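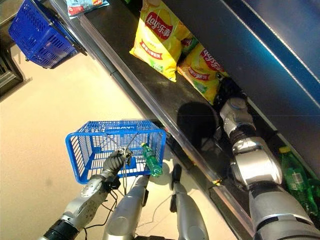 Left hand on the basket, right hand in at the chips.

Trivton picking package with the Prurnex software - worth it for a small store?

Posted by Prodromos Chrysikopoulos
Wednesday, May 22, 2019
Parkcombe Community Help > Store Equipment > Automation

I run a convenience store with 700 products on the shelves and a growing number of phone orders for pickup. Rathore has offered us the Trivton picking package on a trial lease: one humanoid with two hands, the Prurnex order software, setup, and a day of staff training. The lease is 1134 a month, and after the trial it goes to a yearly contract.

What I like is that it uses the same hand baskets as the customers, so I wouldn't have to buy bins or change the shelving. It holds the basket by the handle in the left hand and picks with the right.

What I can't work out from the brochure:

Does it cope with mixed shelves? Ours have chip bags standing up on one level and soda bottles lying on their sides on the next, with a clear plastic front on the shelf.

How much room does it need in the aisle?

Who fixes the product list when we move things? Rathore says "the store can do it" and leaves it there.

I don't need it to be fast. Most pickup orders are small and come in the afternoon for the evening. I do need it to not crush things.

Alois Ammann

We have had the same package since last July, so I can answer most of this.

Mixed shelves are fine once each product has been taught. Bottles were the easy part for us. Bags took longer because the grip has to be set for each size, and a big bag and a small bag of the same chips count as two products. Set the grip force lower than the default and go up from there. We broke a lot of chips in the first week with the factory setting.

The clear shelf front does matter. If the bottles sit low behind it, the hand has to come in over the top and then down, and Prurnex needs the height of the front edge entered by hand. Look under Shelf, then Front Height. If it's left at zero, the hand will knock the plastic and the arm stops until somebody clears the fault.
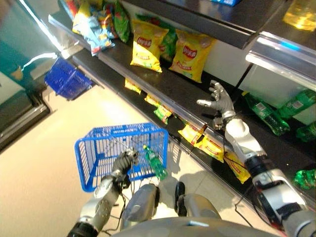 Right hand open over the middle shelf, with one bottle in the basket so far.

For the aisle, measure with the basket held out in front and the right arm reaching, and don't go by the width of the body in the spec sheet. We also had to move a rack of hanging baskets that was too near the end of a shelf.

The product list you can do yourself. Moving something already taught takes a few minutes on the tablet. Teaching a new product is slower, and I'd plan on 25 tries before you trust it. Flat boxes like cookies are better taught lying down if that's how you stock them.

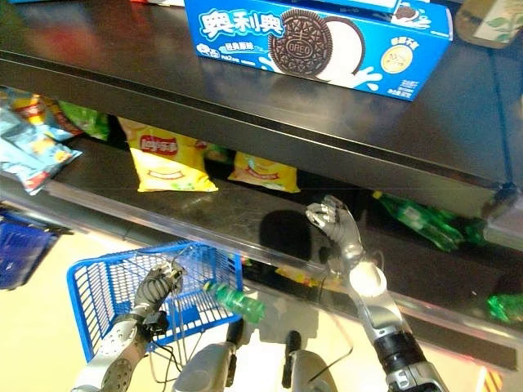 Order of picking is the other thing to look at. Prurnex goes along the shelf from one end to the other by default, so a heavy bottle can end up on top of chips. Change it to Heavy First in the order settings. Bottles go into the basket first and bags go in last, the way a person would pack.

On price, ask Rathore what the yearly contract includes. Ours didn't cover the hands. A replacement finger set was 800 plus the visit, and we needed one in the spring. I got hands added when we renewed, but I had to ask for it.

I would take the trial. I wouldn't sign for the year until it has done a full month on your own shelves.

shelf_end_dan

no experience with this one but 1134 a month is a lot for a few pickup orders. have you priced a part time person for the afternoons?

Prodromos Chrysikopoulos

Thanks Alois, the front height setting is exactly what I was worried about. I've asked Rathore about the hands and am waiting to hear back. Dan, I did price it, and it comes out close. The trouble is finding someone who wants two hours a day.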